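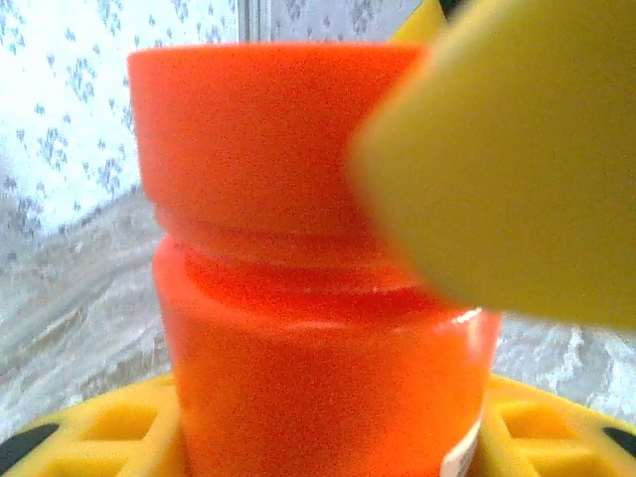
Can I move my farm to a new account without starting over?
Only if you link both accounts before you delete the old one. Once the old account is gone, the farm goes with it, and support has no way to bring it back, whatever the forums claim.

Section 5. Moving a Stiltance farm

The in-game helper says this takes "a moment." Plan on longer, and don't trust the progress bar, which likes to sit at 62 percent while the game is still working.

1. Log in to the old account and open Settings, then Account, then Link.
2. Write down the transfer code. It is good for 14 days. The game promises to email you a copy, but don't count on it.
3. Harvest everything that is ripe. Crops in the ground are supposed to move with you. Mine came through as bare dirt, twice.
4. Take your goods off the Vomadstead market. Anything still listed stays behind.
5. Log in to the new account, play through the opening lesson, and enter the code.
6. Wait for the barn to load before you tap anything.
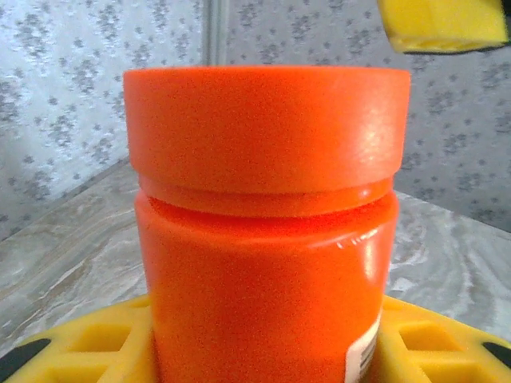
Orange jar with the lid on.

Caution: Gold coins bought with real money are capped at 1,000 per transfer. The screen shows your full balance right up to the last step, so check the number after you confirm and take a screenshot both times.

Note: Rajkumari Maurya reports that her neighbor list moved over in full. Kenneth Geddes lost nearly all of his. Both followed the same steps, so I would add your neighbors by hand and treat anything that shows up by itself as a bonus.

7. Visit one neighbor and water a plot. If the visit counts toward your daily tasks, the link is live.
8. Keep the old account until you have logged out of the new one and back in. The "Safe to delete" message appears after step 5 no matter what, and I would ignore it.

Steps last checked April 17, 2024, on the browser version. The phone app puts Link under Profile.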